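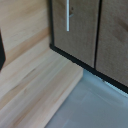 Search tickets Search

Ticket 1341: Submission portal rejecting screener files
Festival: Pleltcombe Film Festival, shorts program
Opened by: Catherine MacKinnon, programming
Assigned to: Rory Jardine
Status: Pending

Catherine, Monday 9:10 am
Filmmakers keep telling me their screeners won't upload. The bar goes to the end, then they get "file could not be verified" and the entry drops back to draft. I have 106 entries sitting in draft and the jury is supposed to start watching this month. The portal vendor says the problem is on the filmmakers' side. I find it hard to believe that many people broke their files in the same way.

Rory, 9:42 am
So do I. Can you send me one that failed and one that went through?

Catherine, 10:05 am
Failed: "Pandora," entry 2055. Went through: "Seidel," same category, similar length. Both directors say they used the export settings on our rules page.

Rory, 11:30 am
Both files play fine here from start to finish. Same codec, same frame size. "Pandora" runs at 60 frames a second and "Seidel" runs at 24. The vendor's first reply blamed the frame rate. I don't buy it yet. Our rules don't ban 60, and one pair of films proves very little.

Rory, 1:15 pm
Re-exported "Pandora" at 24 and uploaded it to a test entry. Same error. Sent the vendor the log and asked them to drop the frame rate theory.

Vendor reply, pasted from email:
"Please ask the entrant to clear their browser cache and try again."

Rory, 1:50 pm
Cleared the cache. Tried a second browser, then a second laptop on a different connection. Same error on all of them. I would like to know what they thought the cache had to do with it.

Catherine, 2:20 pm
Possibly useful: the director of "Jumau" got hers in by taking the accent out of her own name on the form. She thinks that did it. Could be luck.

Rory, 3:05 pm
Could be, so I tried it both ways. "Pandora" has a cinematographer with an accented name in the credits box. With the accent, it fails. Without it, the original 60 fps file goes through. Put the accent back, fails again. Did that three times. The portal seems to choke on the credits text and then blame the video.

Vendor reply, pasted from email:
"We have applied a fix. Please consider this resolved."

Rory, 4:40 pm
Tested after their fix. Plain entries work, accented names still fail. Not closing this. I've asked what they changed and when.

Catherine, 4:55 pm
I won't ask people to misspell their own names for the program. Extending the deadline for everyone in draft until this works. Please keep the ticket open.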